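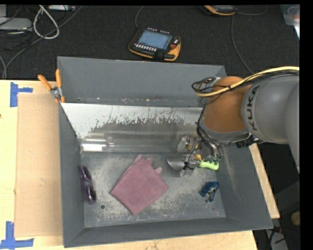
**Ornia hand trowel, lime green handle. Three stars, and one of those is for the colour.**

I have bought a lot of trowels. I have kept very few of them, and I blame the people who decided that garden tools should be brown and dark green, the two colours a garden already has plenty of. Somewhere under my raspberries there is a small museum of wooden handles.

So when Baloch had the Ornia in at the end of the aisle, glowing like a boiled sweet, I paid up without reading the label. It has now done 363 days on the allotment at Horkcombe, and I can report that I have not lost it once. I have left it in the bean trench overnight, on top of the water butt and inside a wellington, and each time I spotted it from the gate.

**The handle**

Bright to the point of rudeness. It's comfortable enough for an hour of planting out, less so after that, when a ridge along the underside starts to make itself known at the base of the thumb. With gloves on you won't care. The green has faded a touch on the side that faces up in the trug, but it would still stop traffic.

**The blade**

Shiny grey metal with a rounded end, and that rounded end is where my third and fourth stars went missing. In compost, in pots, in a nicely dug bed, lovely. In Horkcombe clay in March it skates about on the surface like a spoon on a frozen pudding. I planted 458 onion sets with it last spring and by the end was opening the holes with a stick. If your soil is anything like ours, buy something with a point.

It does scoop well, I'll give it that. For filling modules or shifting grit from the bag to the pot it beats anything else I own, including the proper compost scoop, which cost more and lives in the shed feeling superior.

**Against the Endus**

Junaid Virk on the next plot swears by his Endus, which is narrower, heavier and the colour of mud. We swapped for an afternoon. His went into the clay as if it had been invited. He handed mine back saying it was "very cheerful", and then spent the following 2 evenings looking for his own, which he had put down by the compost heap.

**Odds and ends**

- Wipes clean with a handful of grass. No rust so far.
- The hanging hole is too small for any nail I have.
- No depth markings on the blade, if you're the sort who plants leeks to the half inch.
- The label claims it was tested over 3000 digs. They don't say into what. Custard, I suspect.

I'd buy another for the greenhouse. For the plot itself I have asked Junaid where he got the Endus, and whether he'd mind if I painted it.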